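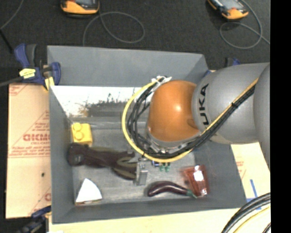 Unit 9: Cable faults in bin picking

These notes go with the Huamán cell exercise. Read them before the lab session and bring the fault log.

9.1 The fault

In June the cell stopped during a routine picking run with a protective stop on the wrist axis. The operator reset it and carried on. The same stop came back 44 cycles later, and after that the gripper signal dropped out whenever the wrist turned past 100 degrees.

The cause was a broken conductor in the gripper cable. The outer jacket looked sound. The break was found by flexing the cable by hand with a meter connected.

9.2 Why it broke

External cables need slack at the wrist. Too little and they pull tight at the end of travel; too much and the loop can catch on the bin wall when the arm reaches down. In this case a tie had been fitted too close to the joint, so all the bending took place over a short length – the worst arrangement for fine strands.

Note how the cables are carried at the orange joint cover: a wide loop, with white ties near its upper left and a black tie where the bundle crosses the grey segment.

9.3 The reset

Iara Salinas, in her report on the Lolska line, treats the first reset as the more serious error. A stop with no known cause should be logged and the cell locked off until the cable run has been checked through the full range of the wrist, at low speed.

9.4 For the lab

Work in groups of 2. Mark on the Jureo drawing where you would place each tie, and give the smallest bend radius you would accept.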